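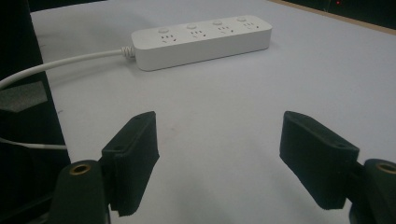

Switch it off at the strip – a quick one before everybody rushes back

Right, leads and plugs. Promised this in the June newsletter and then it slid, so squeezing it in now. Last item before the printer deadline.

We've bought new power strips for the craft tables at Waston. White ones, four sockets, a little push button for each socket. The point of the buttons is that you can turn off your glue gun without turning off your neighbour's sewing machine. There was some bad feeling about that in the spring. You know who you are.

So. Press the button next to YOUR socket. Wait for the iron or gun to cool before it goes back in the cupboard, even if you're in a hurry and the car's on a double yellow.

Things that can share a strip: lamps, phone chargers, sewing machines, the radio. Things that can't: the kettle, the fan heater, the two big irons. Those go straight in the wall. Kirstin Guthrie has written it all out on a card and taped it inside the cupboard door, in green pen, quite large.

Please don't plug one strip into another to reach the window tables. I know the light is better over there. If you need the extra reach ask for the long lead, it lives on the hook by the sink (well away from the sink, before anyone writes in).

Leads along the back of the table where you can, not dangling off the front. If a lead has to cross the floor, put the rubber cover over it. Coil them loosely at the end. Not round your elbow, it twists the wire and then we have to buy another one.

Old strips – the brown ones and the one with the cracked end – are in the box marked DO NOT USE. Please do not use them. They're off to the recycling centre when somebody has room in their boot. Offers to Kirstin.

Also in the box: a grey charger, no name on it, been here ages. And a sandwich maker. If either is yours collect by the end of the month or they go too.

Cost came to nearly £300 for the lot including the floor covers, paid for out of the quilt raffle, so thankyou to all who bought tickets and to the Pravero café for the hamper. Recipts are in the blue folder if anyone wants a look.

Sewing group is back first, then cards and paper, then the lampshade people. Bring your own scissors, ours are still being sharpend.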